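Comparing Two Finger Shapes on a Two-Arm Fruit Picking Cell

Project report, Salim Kinyua and Gregor MacLeish
2020-03-08

3. Method

We tested two sets of printed fingers, which we call Grudoritz (flat tip) and Gunn (rounded tip). Each set was used for 40 picks per fruit. The controller was Flarholm for every run, with the same speed and closing force. A pick counted if the fruit stayed in the fingers for seven seconds after lifting.
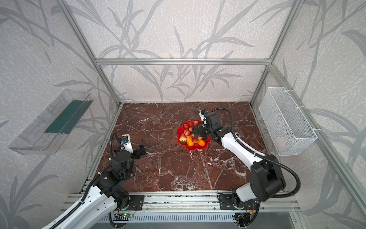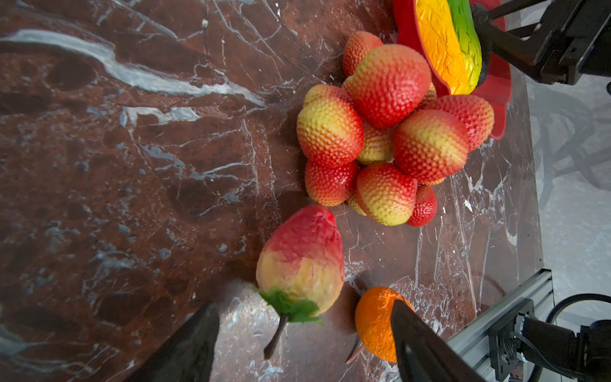 Strawberries were harder than we had planned for. When they lie close together, the fingers have to go in between two of them, and the neighbors move. We first tried a straight downward approach and later tilted the wrist. Tilting helped the flat tips more than the rounded ones.

The logs hold 2,194 camera images. We threw out 202 of them, all from one run in which the wrist camera had lost its calibration.

4. Open points

The closing force was never changed between fruits. Gregor wants to repeat the strawberry runs with a lower value in June.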